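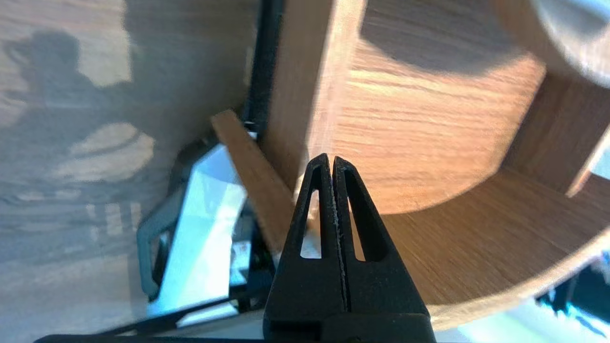 UIBO, July 2019

Shared workshop builds its own robot arm for small wood jobs

Members of the Wukness shared workshop have put a two-fingered gripper on the robot arm which they are building in the back part of their wood room. The arm is meant for small and boring jobs: to take a thin strip of wood, bring it to the right place and hold it there until the glue is dry. The work started in April and is done in the evenings, when the big saws are not in use.

The gripper is black, with long fingers that become narrow toward the tips. Each finger has a tall opening in the middle. The group tried three shapes before this one. The first was too wide and could not go between two upright boards. The second bent when the motor closed it, and the third left marks on soft wood.

A small camera sits at the wrist and looks along the fingers. The members use its pictures to check how the tips come to the work. Strong daylight is still a difficulty, as the program can take a shadow on the table for a real edge. For now, the group wants to make most of the tests after sunset, with one lamp that always stays in the same position.

For practice the arm works around pieces with both flat and curved walls. A curved wall is harder than a flat one, because the fingers must come in at the correct angle or they touch the wood with the side. In the last series of tests the arm was asked to pick up a strip 60 times. The members wrote down every failure in a notebook, together with the position of the strip and the speed of the arm. Most of the failures happened when the strip was leaning and not lying flat.

The money for the project is small. The workshop paid around 300 euros for the motors and the control board, which were ordered from Maltico, a local seller of used machine parts. The metal for the stand came from an old shelf. The program is written by the members themselves and is called Storari. It can be copied without payment by any other workshop, but the instructions are so far only half finished, and the part about the wrist is missing.

Not all members were in favor of the arm at the beginning. Some of them were afraid that it would take space from the people who come to build furniture. It was agreed that the stand must have wheels and that it goes back to the corner at the end of each evening. This rule has been kept until now.

The next step is a softer cover for the fingertips, so that finished surfaces are not scratched. The group would also like to have an emergency stop on both sides of the table; at present there is one only at the left side. Persons who want to help with the wiring or with the instructions can leave a note on the board at the workshop entrance.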